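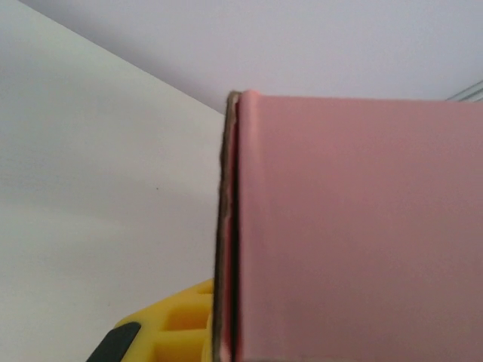 According to Surkside, the cooking school that joined the program last, the parcels should have been opened to home cooks much earlier, and the waiting list in the first week has shown it. The school asked for 500 places and received all of them.

Surkside, 9/18/21 - Vieira, the spice and dried fruit importer, announces today that its subscription Ritia is now open to private households in the whole Trarnemis region. Until now only restaurants and cooking schools could order it.

Each month the subscriber receives five spices from one growing area, together with a printed booklet of recipes. The October parcel is dedicated to dishes of lentils and rice. The spices are ground in the week of shipping, and the date of grinding is written on every packet. Whole seeds are also possible, if the customer marks this wish in the order form.

The program started with restaurants, and at present 1274 kitchens of all kinds take part in it. From them Vieira has learned that the most common complaint was the quantity. Many cooks could not finish the packets before the smell became weak. For this reason the household parcel has smaller packets, and the customer can pause the delivery for up to 2 months without a fee.

The recipes are tested in a home kitchen with a normal stove. Measures are given in cups and spoons. Recipes which need a special pan are placed at the end of the booklet and are marked with a star.

Orders for October are accepted until the last day of this month. Customers who order later will receive the next parcel. Delivery inside Trarnemis is included in the price. For addresses outside the region the cost is shown before payment.

Press contact: Vieira, Press Office, Trarnemis. Samples for food writers can be requested in writing.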